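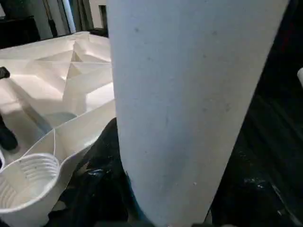
Rillell stool, close up: faceted shell, ribbed cup in the corner.

Rillell flat-pack stool, reviewed by Margarida Peixoto

The Rillell is a rectangular white plastic stool with screw-in cylindrical legs, sold by Kallden as a seat, bathroom step or side table. It ships flat: one seat panel, four legs, four foot caps and a folded sheet of drawings. There is no hardware and no tools are required. I bought mine at the regular price from the Moreira store in November.

Assembly

Each corner of the seat has a round cup molded into the underside, and the leg screws into the cup. The thread is coarse, with a steep lead, and takes a little over two turns from first contact to the stop. Three of my legs started cleanly. The fourth cross-threaded twice before it seated, and the cause was a small ridge of flash at the mouth of the cup. I took it off with a utility knife and the leg went in like the others.

The stop is soft. There is no click and no mark on the leg to show that it is home, so the only indication is rising torque. I recommend turning each leg by hand until it stops, standing the stool up, sitting on it once, and then turning it over and tightening again. On mine, two legs took up a further eighth of a turn. After that they stayed put for the length of the test.

Work on something soft. The white plastic marks easily, particularly on the edges of the seat, and a scuff from a concrete floor did not wash out with dish soap. Allow ten minutes for the first assembly. Taking it apart is quicker, although a leg that has been sat on for a few weeks needs a firm grip. A rubber jar opener helps.

Structure

The underside is the interesting part of the design. Hameck, the previous stool in this range, used a plain grid of ribs. The Rillell uses a shell of angled planes and triangular panels that meet in ridges. Stiffness across the seat is clearly better than on the Hameck. Stiffness corner to corner is about the same, and you can feel a slight twist if you push on diagonal corners.
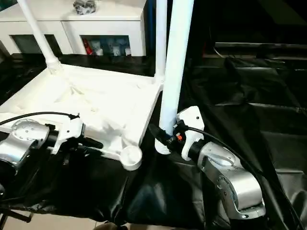
The legs are 60 mm in diameter on my calipers. The wall is thin enough to flex slightly under a hard squeeze at the middle, but I saw no bowing under load. Seat height with the foot caps on is 448 mm, which suits a standard dining table and is a little high for a bathroom step.

The printed load limit is 115 kg. I did not test to failure. I put 90 kg of bagged sand on the seat overnight and measured no permanent set the next morning.

Foot caps

The caps are a push fit and the weakest point of the product. Two of mine came off when I dragged the stool across a rug. Deolinda Carrilho, who has owned the same model for longer than I have, wrapped a single layer of electrical tape around each cap spigot and has not lost one. I did the same. Without the caps the leg ends are hard and will scratch a wood floor.

Cleaning

The top wipes clean. The underside does not, or only slowly: the pockets between the facets collect dust and, in a bathroom, soap film. A bottle brush reaches most of it. The cups are worse because grit settles between the ridges, and grit in the thread makes the legs bind. Brush them out before reassembly.

Verdict

A stiff, light stool that stores flat and goes together without tools. Check the cups for flash and tape the foot caps. I would pay 3 dollars more for a version with a positive stop on the legs.

Replacement caps are sold in packs of four. Replacement legs are not sold.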